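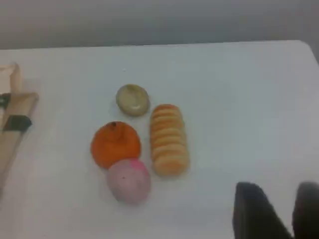 How often should I change the finger sleeves on the Nulen gripper?

Once every 1,000 picks is what I tell people, or sooner if the tips have gone shiny. Rub your thumb across one. If it slides instead of dragging, swap both sleeves at the same time, even if the other one still looks fine.

That's the question I get most about the Nulen, so I figured it could go first. I'm Milagros Echeverri, I look after the tabletop cells here at Manalo, and I wrote this page after the third person in June wrote to ask me the same four things (hi, everybody). Order info is at the bottom. The rest is how I keep mine running.

What comes in the Nulen sleeve and service kit

2 finger sleeves, black
2 pivot pins
Hex key for the clamp screws
Small tube of pivot grease
Alignment card

The grease is for the pivots and nothing else! Please don't let it get anywhere near the sleeves. I did that once in my first year and spent a whole afternoon wondering why the arm kept dropping a toy lemon.

Does it fit my arm?

If you have the Prustton wrist plate, it bolts straight on. The older Flinorano plate needs the adapter ring, which we sell separately, and you'll have to reset your tool length afterward (the ring pushes the fingers out a bit, and the arm has no way of knowing that until you tell it). I've seen people skip this and then drive the tips right into the table. The fingers usually survive. The table, not so much.

Changing the sleeves

Give yourself a quiet half hour the first time. After that it goes a lot faster.

1. Park the arm with the fingers pointing down and open, then cut the power at the cell switch. Don't rely on the pause button. Pause still holds torque and the fingers can close on you.

2. Back out the clamp screw on each finger until it turns freely. Leave it in the hole if you can, those screws love to roll under things.

3. Pull the old sleeve off from the tip. If it's stuck, twist a little as you pull. No blades, please, a nick in the finger will chew up the new sleeve from the inside.

4. Wipe the bare finger with a dry cloth and look it over for cracks near the base.

5. Slide on the new sleeve until it seats against the shoulder, then snug the clamp screw. Snug is plenty. If the sleeve bulges around the screw, you've gone too far.

6. Power up, close the fingers slowly on the alignment card, and check that both tips meet it together. If one gets there first, loosen that side, nudge it, and try again.

Checking it on real objects

The card only tells you the tips line up. I always run a few slow picks before I hand a cell back, and I like a mix of shapes. Round toy fruit is great for this because it rolls away the second your grip is off center. Something long with ridges shows you whether the tips are holding flat or riding on a bump. Small flat pieces are the mean ones, you need the tips low and the table height set right.

Then I go to soft stuff. A stretchy band or a loop of anything springy makes a good last check, with the jog speed turned way down, because a tip that's a hair too low will drag on whatever is underneath. I watch the fingertip camera the whole way in and stop short of contact to see where the tip is sitting compared to the loop. The close-up view is blurry at that distance and that's normal for our lens. What I want to know is which side of the band the tip is on, and you can tell that fine from a dark shape next to a green one.

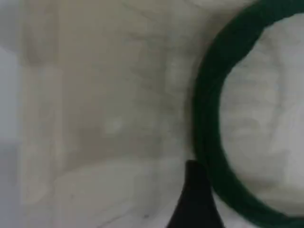 Cleaning and everyday care

Wipe the sleeves with a damp cloth at the end of the day and let them air dry. Skip alcohol, it dries them out and you'll be ordering from me twice as often (my boss would be thrilled, I wouldn't). Dust on the fingertip camera window comes off with a lens cloth.

Pivot pins get a dab of grease when you change the sleeves. If you hear a click as the fingers open, pull the pin and check it for a flat spot. Jianhua Qian on our bench can usually tell from a short sound clip whether it's the pin or the drive, so send one along before you start taking the whole thing apart.

Ordering

The kit ships from Manalo in a padded envelope. Tell us which wrist plate you have when you order, Prustton or Flinorano, and add the adapter ring if you need it. Unopened kits can come back. Opened grease can't, sorry!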